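Mudgway Control Station Parts Set

Version 2. Maintained by Dilani Mollah, Clultville.

Contents
The set covers push-button control boxes and the loose parts stored with them: gears, fittings, cables. There are 3189 records in 14 part classes.

Fields
part_id, class, housing_color, button_order, notes

button_order is read top to bottom on upright stations. Selectors are entered as SEL, mushroom-head buttons as MUSH.

Known issues
Class 9 (pipe fittings) has no thread sizes. Cables are logged per bundle, so lengths are missing.

Contact
Corrections go to Mesfin Chala before the January release.

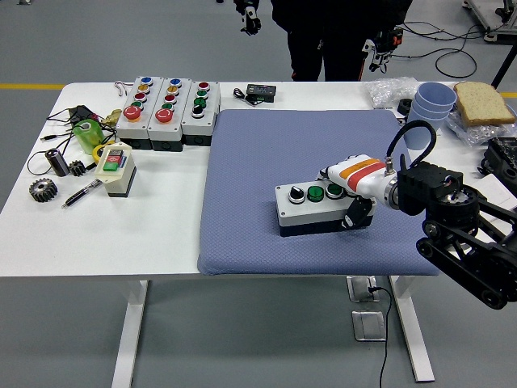
Figure 1. Gray push-button stations, start/stop box and loose parts on the worktable.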